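Farberg Football Opens Season Ticket Sales, Names Bimo as Jersey Partner

FOR RELEASE IN MARCH

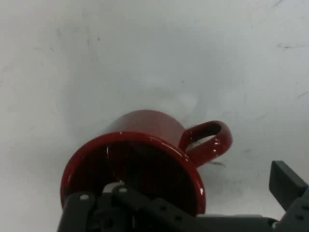 2 min read

FARBERG - Season tickets for Farberg's spring football season go on sale at 9 a.m. when the box office opens, the club said. Online sales start same time. Returning holders get first pick of their old seats through the end of the month, then it all goes to general sale.

Capacity at Badawi Field this year: 2,466. That's after the new end zone bleachers went in over the winter. Season tickets already renewed: 1,489. Remaining seats are mostly corners and the visitor side, plus a small block near the 40 held back for groups.

The schedule is 11 games, including 4 at night. Opener is at home against Brikow, the team that knocked Farberg out of the playoffs last year on a late field goal. Brikow returns most of its offensive line and the same kicker. Kickoff for the opener is 7:05 p.m., gates at 5:30.

Farberg went heavy on defense in the offseason. Two new corners, a nose tackle, and a middle linebacker who will call the signals. The coaching staff has said the front will stay in a 3-4 base look but expect alot more nickel on early downs. Last season the team gave up too many long third downs and the staff made no secret of it.

On offense the quarterback job is open. Three in camp, no depth chart until after the second scrimmage. The running game is back pretty much whole. Tight end is thin and the club is still looking at free agents there.

Also announced: Bimo is the new jersey partner on a multi-year deal. The Bimo name goes on the left shoulder, home and road. Jerseys should be in the team store by the opener, youth sizes a little later. Terms of the deal were not released.

Ticket notes:

Season tickets cover all home games, preseason scrimmage included.
Kids under five free on a lap.
Parking is seperate this year. Buy it with your seats or at the lot, card only.
Group rate starts at ten seats. Call the box office, not available online.
Single game tickets go on sale in April.

Both scrimmages are at Badawi Field. First one closed to the public, media welcome with a credential. Second one open, 1 p.m. start, general seating, enter through the north gate only as the west concourse is still being paved.

Media credential requests for the season should be sent to the club office by the end of March. Photographers need to list sideline or press box on the form. Requests from last year do not carry over.

Contact: Farberg Football media office, Badawi Field, north entrance. Office hours 9 a.m. to 4:30 p.m.

###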